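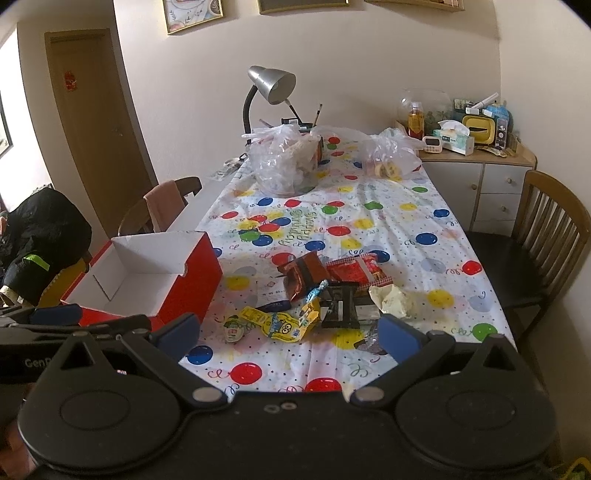
Everything out on the table before packing

Packing a snack box so things don't get crushed or go everywhere

Posted by Ermira Obradović in Gifts and Parties

I'm putting together a box of snacks for my nephew's birthday. He lives too far away for us to go, so the box has to travel by mail. It's a cardboard box, red outside and white inside, with a lid flap that folds over. I bought it flat at Pakska and it folds together without tape.

The trouble is the mix. I have small foil packets, some candy in wrappers, a few stand-up pouches that are mostly air, and a bag of round biscuits he likes. Last September I sent his sister a box and just dropped everything in. The heavy things slid to one end and the biscuits were crumbs by the time they got there. My sister-in-law was nice about it.

What I'd like to know:

Do the pouches go in standing up or lying flat?

Should the biscuits go in the same box at all, or in a separate one?

Is there a point in using tissue paper, or is that only for looks?

I don't want to buy a lot of packing material. The box has to be at the post office on Tuesday. I have until then to get it right and I don't mind unpacking it and starting over.

Razia Marwat

I pack boxes like this for family a few times a year, and the main thing is to do a dry run first. Lay everything out on the table, put it in the box, close the lid, and give the box a gentle shake next to your ear. If you hear things sliding, there is too much empty space. If the lid bows up, there is too much in it. Then take it all out and do it again with what you learned.

The order I use:

1. Flat packets and small wrapped candy go on the floor of the box. Spread them out so they make one layer. Don't pile them in a corner, they will only slip down later and leave a hole.

2. Pouches go in next, standing up along the middle. A pouch with air in it is a good cushion and it holds its neighbors in place. If the top is taller than the box, lean it over or fold the top edge down. Don't prick it to let the air out. I did that once and the chips were stale.

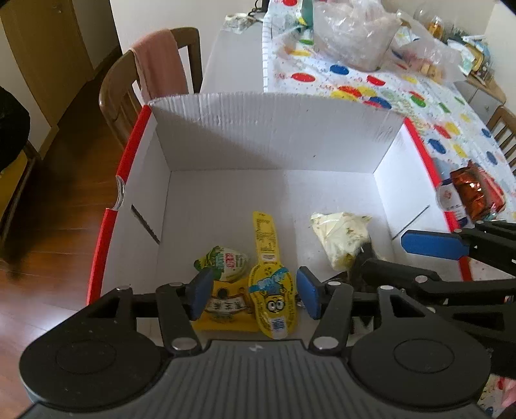 3. Anything hard, such as a bottle or a jar, goes against a side wall with something soft between it and the next item. Never put it in the middle, where it can roll both ways.

4. Fill the gaps with the smallest candy. Drop the pieces in one at a time and let them find the holes.

5. One sheet of tissue on top, folded to the size of the box. It does help a little, it stops things from shifting up against the lid. Newspaper does the same job but the ink can rub off on a white interior.

As for the biscuits, I would leave them out of this box. If they have to go, put them in a plastic tub with a lid, and put the tub and the snack box together in a bigger carton.

One more thing. A gift box that folds together without tape is not a mailing box. Put it inside a plain brown carton with 2 inches of crumpled paper on every side. The red edges will scuff otherwise, and the flap can come open.

Živko Pavlović

Agree with the outer carton. Weigh it before you go to the counter. My last one came to 2875 grams on the kitchen scale and I had been sure it was much less. I took out a can of nuts and sent that with somebody who was driving.

I don't agree about the tissue. I have used it and left it out and the boxes got there in the same shape. Use a birthday card in a big envelope instead – it lies flat on top and he sees it first.

Also take chocolate out if the box will sit in a warm van.

Damian Grabner

just buy him a gift card

Ermira Obradović

Thank you, Razia and Živko. I tried the dry run with the pouches upright and it is much better than what I did for his sister. There was still some rattling on one side, so I'm going to get a bag of small hard candy to fill in. The biscuits will go in a tub. I have an old Tokanell one with a lid that snaps.

Damian, he is turning 8. He wants to open a box.

Does anybody know if the outer carton needs tape on the bottom seam only, or on the short edges too?

Razia Marwat

Both. One strip down the middle seam and one across each short edge, top and bottom.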